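Kong humanoid teleoperation - working group minutes, March
Held in the small room at Mirkier, start 10:30

Apologies: none received.

1. Previous minutes
Accepted with one change. The count for the desk task should read over 700 demonstrations, including the ones recorded before the wrist modules were refitted.

2. Bottle task
The lower compartment is still the slow part. Operators said the reach in from the side is fine, but they lose sight of the fingertips once the hand is close to the bottle. The Clokis glove also lags slightly when the fingers close, so people tend to squeeze too early.
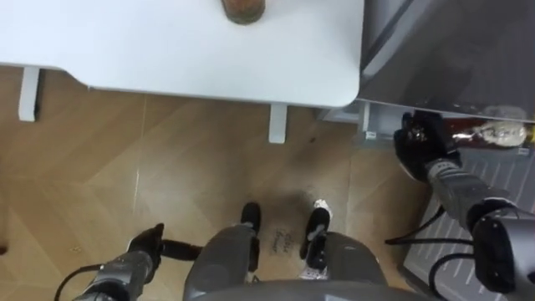

Right hand at the bottle, lower compartment, head view.

Agreed to keep the bottle on its side for now. Upright starts will be a separate set with its own label. Operators should pause for 2 seconds before closing the hand, and should not restart a take for a small bump against the shelf.

3. Cables and floor space
The cable over the shoulders is long enough for the desk but gets tight on a full turn. Zovavov has offered a longer bundle on loan. Accepted, if it arrives before the next block.

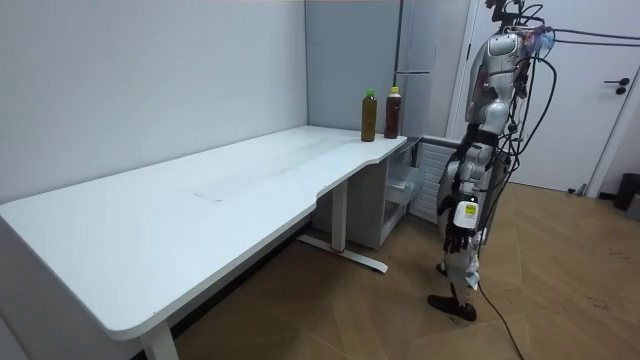
The trailing cable is a separate matter. Whoever is spotting keeps it behind the feet and calls a stop if the robot is about to step back onto it. Taping it down was discussed and dropped - it would have to come up every time the start position changes.

4. Operator shifts
Shifts stay at 30 minutes with a break after each. Two operators reported sore wrists. Glove straps to be checked at handover.

5. Actions
Retune finger closing on the glove - Clokis side.
Write the new label for upright starts - data group.
Reply to Zovavov on the loan - Mirkier office.
Review the last 10 failed takes from the bottle set - all operators.

6. Any other business
Request for a second monitor at the operator station. Carried over to April.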